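Trip Notes > Road Travel > Campervan Checks

Pre-departure inspection, rental campervan, with comments

October 31, 2021
14 shares | 6 comments

I've now hired a campervan from Broltaro often enough to stop trusting the sheet they hand over with the keys. Their sheet has a drawing of a van seen from above, on which you are invited to mark dents. Mine has more on it. I do it in the depot yard before signing anything, in whatever weather the yard is having, and the comments are copied from the most recent hire, the loop out to Fukside and back.

OUTSIDE

Tyres, including the spare: OK. The spare was under the rear, behind a cover held on by one original bolt and one cable tie of a cheerful green colour. Pressure fine on all of them.

Windscreen: Chip, passenger side, smaller than a five-cent piece. Photographed with a coin beside it. The depot said it was "already known," so I asked for it in writing, and it was then known in writing.

Lights and indicators: OK. Get someone to stand behind for the brake lights. If you're alone, reverse towards a shop window and look thoughtful.

Awning: Winds out. Winds in with persuasion. Do not leave it out overnight at Fukside, where the wind comes up the valley at 2 in the morning and has opinions about canvas.

Roof height sticker: Missing. I wrote the height on masking tape and stuck it to the dash. I consider this the most important item on the whole list, having once met a car park in Ng at low speed.

GAS AND POWER

Gas bottle: Full, strap tight, in date. Weigh it in your hands and be suspicious if you can do it easily.

Gas hose and regulator: Soapy water on the joins, no bubbles. The depot will look at you oddly while you do this. Let them.

Carbon monoxide alarm: Failed the test button. New battery, passed. It then went off every time we made toast, so I'm confident in it.

House battery: Showed as full on the panel, but the panel shows everything as full. Ran the fridge and all the lights for as long as it took to do the tyres, and the reading at least moved.

Mains lead: 100 per cent intact, no nicks, no tape. Uncoil all of it on the ground, even if you only need a metre.

INSIDE

Fire extinguisher: Present, needle in the green, bracket broken. It had been living loose in the footwell, where it would have been a nuisance to the brake pedal. Bracket replaced on the spot after a short conversation.

Fire blanket: Present, behind the cereal shelf. Moved to the other side of the door, so you don't have to reach over the fire for it.

Belts: 4 seats, all latch and all lock when yanked. The rear left takes a couple of goes to release. Show everyone how before you're on a ferry ramp.

Cupboard catches: Two wouldn't hold. You will find out which ones at the first roundabout if you skip this.

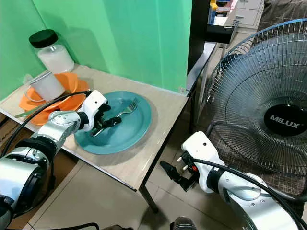
Drawers got the same treatment: pull, push, then a firm sideways shove to stand in for a mountain road. The cutlery drawer passed. The one under the bench opened itself and is now shut with a luggage strap, a solution I'd describe as permanent.

Table leg: Must be down and stowed for driving. The clip is stiff and will take a fingernail as payment.

Water tank: Flushed and refilled. Smelled of garden hose, then of nothing. I still boiled it.

Toilet cassette: Empty and clean. Check it yourself. You don't want to take anybody's word on this.

PAPERWORK

Insurance excess: 3000 dollars, which concentrates the mind around gateposts. Read the exclusions. Mine left out the roof, the underneath, and any road not sealed, and the last few kilometres into Fukside aren't.

Roadside number: Rang it from the yard. It was answered. Note that there's no signal past the Levura turnoff, so write down where the last bars were.

Campground booking: Levura first night, powered site, confirmed. Arrive before dark, as the site numbers are painted grey on grey rocks.

RESULT

Accepted with faults noted. Signed by me, initialled by the depot on every line, and photographed before the clipboard went back behind the counter. Total time was under an hour, most of it spent looking for the spare fuses. They're in the glovebox, inside the first aid kit, under the bandages.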